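Vullura Briefing Mug, 14 oz
Item 1022

I cover press briefings for a living (well, I watch them, then I write about who dodged what), and I got through three flimsy souvenir mugs before I gave up and had my own made. The Vullura is the one I drink from every morning the state health department goes live. It's a big, heavy stoneware thing with a handle you can get four fingers through, and the slogan on the side reads "I'll Take One More Question." My favorite spokespeople all say it, and about half of them mean it!

Dona does the glazing and Nieto prints the lettering, which goes under the glaze, so it won't peel off the way my old campaign mugs did. Dishwasher is fine. Microwave is fine too, I do it daily.

Colors: podium blue, newsprint gray
Price: $18.95
Set of 5: $55 while the gray lasts
Ships from our Sikotov shop in a padded box

We don't do candidates, by the way. I get asked every election year and the answer is still no (sorry!). If your newsroom or county office wants its own line on the back, send me the wording by the end of May and I'll tell you if it fits. Keep it under thirty letters, please. 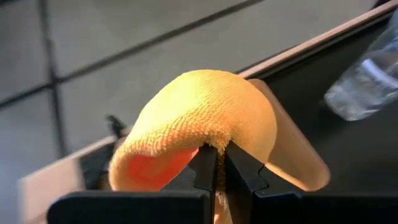 Valentyna Nechyporuk wrote to say that the blue one has lasted her through two governors and a recount, and she'd like a bigger size for budget hearings.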